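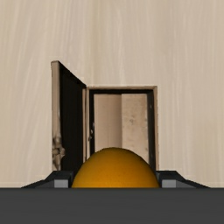 Girnent Opens Its Gripper Comparison Bench to Outside Teams

Simulated trials let small shops try out fingers, pads and controllers before they buy

September – Girnent is happy to announce that its gripper comparison bench, used until now only by our own engineers and a few patient friends, is open to outside teams. Anyone choosing between grippers, arms, wrist cameras or controllers can now run them through the same set of simulated tasks and see the results side by side, without clearing a corner of the shop floor or waiting on a loaner unit to arrive.

The bench is called Skinirel, and it has been a long time coming. It began as a handful of test setups we kept rebuilding every time somebody wanted to know which of two grippers would do better at an everyday job, and over the years it grew into something we thought other people might enjoy using too. Each trial is fully rendered, so a team can look at the work from the gripper's side, with the fingers, the object and the cabinet all in view at once. In the trial shown with this announcement, a two-finger gripper has an orange ball between its fingers in front of a small open cabinet set into a pale wood panel.

"We get asked all the time which gripper is best, and I always have to ask what you want to pick up and where you want to put it," said Yaroslav Levchenko, who leads the bench team at Girnent. "A round thing near a cabinet door is a lovely test, because you have to think about the grip and the doorway and the door itself, all together. I could talk about it all afternoon, and my colleagues will tell you that I have."

Skinirel opens with 20 tasks, grouped by the kind of reaching and holding they ask for. Every gripper and controller pairing gets 100 tries at each task, with the starting positions shifted a little from one try to the next, and teams receive the full record of each run along with the scores. Up to 4 setups can be compared in a single session, and most sessions take some 10 hours of computing time, so a comparison started before you head home should be waiting for you with your morning coffee.

Fareo, a small integrator that builds packing cells, has been trying the bench ahead of the opening.

"We came in pretty sure which controller we wanted, and we left with a much better list of questions for the people selling it," said Houshang Ghorbani, an applications engineer at Fareo. "I still want to put my hands on the real arm before I sign anything – and the Girnent folks were the first to tell me I should."

Teams may bring their own gripper models or start from the generic two-finger model supplied with the bench. The Kwok controller interface is supported from the first day, and support for other interfaces will be added as teams ask for them. Help with setting up a first comparison is included, and we're glad to walk newcomers through it at whatever pace suits them.

Requests for bench time can be sent to the Skinirel desk at Girnent. Please mention the gripper, arm or controller you'd like to compare and the sort of objects you handle.

About Girnent

Girnent makes simulation and testing tools for teams that work with robot arms and grippers.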